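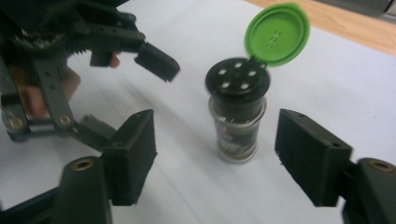 Home | Workshop | Opinion | Archive

Stop adding motors until the hand grippers work

5 min read

Most home-built grippers get their motors too early. I have now watched this in the shared workshop at Kirkstead and on my own bench, and the pattern is the same each time. Someone prints a pair of fingers, bolts on a servo, and spends the next month tuning current limits to hide a bad finger.

My view is that a gripper should first be a hand tool. You hold it, squeeze it, and try to do ordinary jobs with it. If a person with good eyes and years of practice can't flip open a spice jar with the thing, no controller will.

The pair I am building, which I have been calling Istus, has a geared linkage and printed black fingers. It is on its second pad design. The first was smooth and let glass slide under very light side load. The second has ribs across the gripping face, and the difference on a round jar was plain at once. That change cost 44 pence in filament. A motor would have told me the same thing more slowly, and I would probably have blamed the motor.

Joints deserve the same patience. Bare printed holes are fine for a day. After that the slop adds up along the linkage and the fingertips no longer meet where you drew them. I fit brass bushings at the pivots and ream them by hand. Press them in square, with a vice, and let the part cool fully beforehand. A bushing that goes in crooked will bind at one end of travel and feel perfect at the other.

The usual objection is that hand testing flatters the design, and it has some force. A wrist makes small corrections that a cheap arm cannot. People compensate without noticing. My answer is to rest the forearm on the bench and allow only the squeeze and one slow movement. It is crude, but it takes away most of the help.

Hinged lids are a good test. Holding the body is one job and lifting the flap is another, and they want different tips. A wide pad holds well and is hopeless at getting under a rim. A narrow one lifts a lid and then lets the jar turn. I would sooner accept two tools with different fingers than one clever finger that does both badly. Others at the workshop disagree, and the Piras build uses a stepped tip that I still think is too thick at the end.

Motors go on mine in February if the pads have stopped changing by then. The linkage has had 14 revisions and I expect a few more.

Share (14) | 2 comments

Previous | Next | Back to Opinion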